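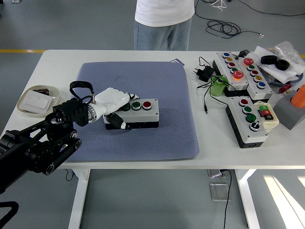
Progress Report to the Civitz Fund
Stosusthorpe Adult Reading and Writing Program
Submitted 1/10/26 by Marlina Khoo, Program Manager

Summary of the period

The program continued to offer free reading and writing classes to adults in Stosusthorpe and the nearby town of Okent. Enrollment stood at 136 learners at the close of the period, compared with 76 at the close of the previous one. Most of the growth came from the evening classes in Okent, which opened in July with support from the Fund. The Stosusthorpe classes held steady, with a small rise in the number of learners who speak a language other than English at home.

Of the learners who took the mid-year reading check, 53 moved up at least one level. The check was given later than planned at the Okent site, and results for learners who joined after July are not included in that figure. They will be reported in full at the end of the grant year.

Classes and teaching

Classes are offered at three levels. The beginner level covers letter sounds, short words and the reading of signs, labels and forms. The middle level moves on to short articles, letters and simple notes for work. The upper level prepares learners for job training or community college courses, and places more weight on writing.

Teachers reported that the beginner groups had become too mixed. Some learners could read short paragraphs but had been placed at the lowest level because they were nervous during the intake interview. The intake process was changed in response. New learners now attend two ordinary class meetings before a level is chosen, and the teacher's notes from those meetings are added to the interview record. Transfers between levels have fallen, although the change has added to the paperwork and some teachers have asked for a shorter form. A revised version is being tested in Stosusthorpe.

The Menon Reader, the set of short texts written for the program during the first grant year, was revised over the summer. Several passages on banking and renting were out of date and have been replaced. Larger type is now used throughout, and the glossary has been moved from the back of the book to the foot of each page. Learners at the middle level asked for longer stories, and four have been added. 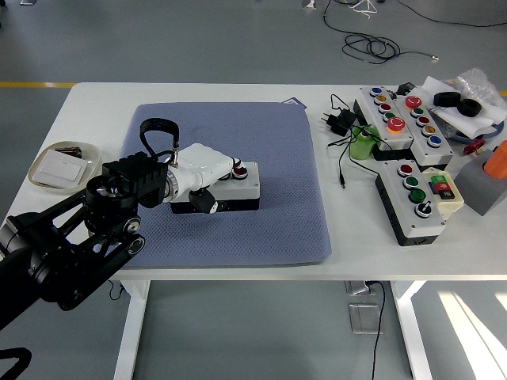
Printing of the revised reader was delayed by a change of supplier, and for the first weeks of the fall term classes in Okent worked from photocopied pages. All sites now have bound copies. The cost of printing was slightly above the approved amount, and the difference was met from the supplies line, as agreed with the Fund's program officer.

Attendance

Attendance was strongest in the morning classes and weakest in the late evening class in Stosusthorpe. Learners who left that class were contacted by telephone. The reasons most often given were changes in work shifts, the lack of a bus after the class ended, and child care. The class has been moved to an earlier hour, which allows learners to use the last bus to the east side of town. Child care remains an open question – a quote from a licensed provider was higher than the budget could bear, and other providers are being approached.

Staffing

The program lost one part-time teacher in the fall and filled the post before the end of the term. The new teacher has experience with adult learners and has taken over the upper-level class. Training in the teaching of spelling was provided to all staff, and a second session on learners with dyslexia is planned for the spring.

Budget

Spending is in line with the approved budget apart from the printing cost noted above. Savings on travel, which arose while the teaching post was vacant, remain unspent. The program requests permission to carry these savings into the next period and apply them to bus passes for learners at both sites. A detailed statement of accounts is being sent under separate cover.

Plans for the next period

The program will complete the end-of-year reading check at both sites, finish testing the intake form, and begin a writing group for upper-level learners in Okent. The group will meet outside regular class hours and will be open to former learners. Discussions have also begun with the Okent public library on the loan of large-print books, and a draft agreement is expected before the next report.

Questions about this report may be sent to the program manager at the Stosusthorpe office.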